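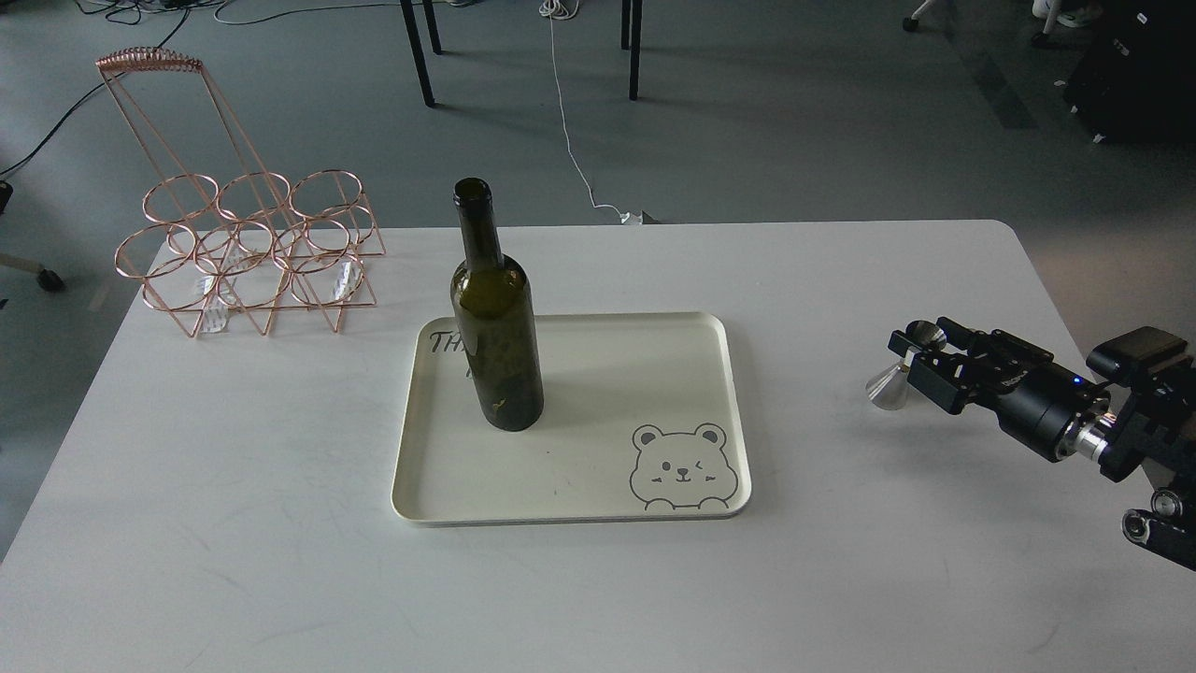
A reader wrote in after my last post to say that I was being unfair, that any gripper looks bad on glass, and that if I'd bothered to slow the thing down and change the fingertips I would have had nothing to moan about. Fine. I slowed it down and I changed the fingertips, and I have kept notes this time, so the moaning is at least better organised.

For those who skipped the last one, the choice is between the Pruker, which is the gripper I already own, and the Ollora, which is on loan to me until the end of March and costs 3460 pounds if I decide to keep it. The Pruker cost a good deal less. The question is whether the difference buys me anything I can use, and I started out doubting it.

The task is dull on purpose. There's a green wine bottle standing on a cream tray, and next to it a wire wine rack with a tall handle. Pick up the bottle, tip it over, slide it into one of the rings. People do it without looking. For a gripper it's a horrible little job, as the bottle is smooth and round, the neck is a different width from the body, and the ring leaves you very little room to be wrong in. The rack also weighs next to nothing, so if you miss by a bit you don't get a clean failure, you just push the whole rack along the table.

First the Ollora, at the speed the maker suggests. The brochure says "natural, confident grasping". I'd say confident is right. It closed on the neck quickly enough to knock the bottle sideways before the second finger arrived, and I caught it by hand more often than I'd like to admit. At half speed this mostly went away. So the reader was correct on that point and I'll say so. But if I have to run the fast gripper slowly to make it behave, I'd like to know what I'm paying for.

Then the fingertips. The pads that come with it are soft and grippy for a day and then they pick up dust and turn into something like old sticky tape. Wiping them with a damp cloth brings them back for a while. Kocabaş sell a replacement set in a harder rubber, and with those on, the hold was better on the body of the bottle and worse on the neck. I don't have a good explanation. I swapped back and forth to be sure and got the same answer both times.

I ran 50 tries with each gripper, same bottle, same rack, same starting spot on the tray as near as I could manage. The Ollora dropped or lost the bottle 16 times. The Pruker did slightly worse, but only slightly, and nearly all of its failures were at the rack end and had more to do with my aim than with its grip. I know that isn't a proper study. It's one bottle and one impatient person. Still, I'd expected a gap I could see from across the room, and I didn't get one.

Something I hadn't thought about beforehand is the seeing. Green glass is awkward for a camera. You get bright streaks down the side and the rest of it lets the background through, so the software's idea of where the edge is wanders about. I'm using the Caden controller, which will happily draw you a neat outline round the bottle and be wrong by the width of a finger. Shiny wire is no better. Half of what I was blaming on the grippers in the last post was probably this, and I should have spotted it sooner. Moving the lamp helped more than any setting I touched.

The force reading on the Ollora is the one part I'd miss. It gives you a number for how hard it is squeezing, the number seems steady, and when the bottle starts to slip you can see it change before anything falls. The Pruker tells you open or closed and leaves you to guess. But the Caden only reads that number 2 times a second, so by the time it has noticed, the bottle has usually made up its own mind. Apparently a later version will fix that. I have heard this about most things I own.

Also the cable on the Ollora is too short. It comes out on the wrong side for my arm and with the wrist turned fully over it pulls tight. I've complained to the shop and been told that an extension is available at extra cost, and no, I don't know how much, they are "looking into it".

Next I want to try the job with the bottle part full of water, which will shift the weight about as it tips. The Pruker goes first, as I don't have to give that one back.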